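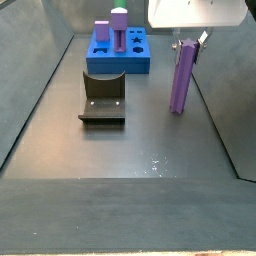 Derkik – Open positions
Shape and Fit Laboratory, Vondura site

Assembly Trial Technician (fixed term)

Posted 5/22/26

Summary

Derkik designs and tests insertion boards: blocks with shaped holes, and the long prisms that go into them. The boards are used as reference parts for measuring fit, clearance and insertion angle. We are hiring a technician to prepare, inspect and document board sets for the Rerkov series. The contract runs through the end of December, with a possible extension depending on workload.

The position reports to the test lead at the Vondura site. Work is done on site. There is no remote option.

Duties

Inspect incoming prisms for burrs, warping and chipped edges before they enter a trial. Star sections need the most attention, as wear collects on the ridges and changes the fit well before it shows on the end faces.

Gauge each hole in a board against its drawing and record the result. Holes outside tolerance are tagged and the board is pulled from use.

Set up work surfaces to the written layout. Position of the board, the holders and any parts already inserted is specified in the layout sheet and is checked before the first trial of each shift.

Mount and align part holders. Holders are screwed down and must not move when a part is set into them.

Log every trial: part number, start position, depth reached, any contact with the rim of the hole, and whether the part seated fully. A standard run is 300 trials.

Reset the surface between trials. Speed matters less than repeatability.

Clean boards with a dry brush and a lint-free cloth. No solvents are used on the colored parts.

Maintain the parts cabinet and the spare stock list, and report shortages to the test lead.

Required

High school diploma or equivalent, plus 2 years of work in inspection, light assembly, model making or a similar trade.

Able to use calipers, pin gauges and a height gauge without supervision.

Able to read a dimensioned drawing, including positional tolerances.

Clear written English. Trial notes are read by people who were not in the room.

Normal or corrected close vision, and the ability to tell similar colors apart. Part families are coded by color.

Able to sit or stand at a bench for long periods and lift 30 pounds.

Preferred

Experience with 3D printing or small-batch machining.

Basic spreadsheet skills – sorting, filtering, simple formulas.

Prior use of the Lai parts database. Training is provided for those who have not used it.

Hours and conditions

Full time, day shift. The lab is climate controlled and kept under even lighting. Safety glasses and closed shoes are required at all times. Loose sleeves, rings and bracelets are not allowed at the bench.

Pay is hourly and depends on experience. The range is given at the first interview. Paid leave and holiday pay start with the first full pay period.

How to apply

Send a resume and a one-page inspection report or test record you have written yourself. Remove any customer names and part numbers first. Cover letters are optional.

Selected applicants will be asked to do a bench exercise at the Vondura site. It consists of gauging three holes, matching parts to them and writing up the results. Tools are supplied. The exercise is paid at the starting hourly rate.

Use the reference "Rerkov technician" in all messages. Applications are reviewed in the order received, and the posting comes down when the position is filled.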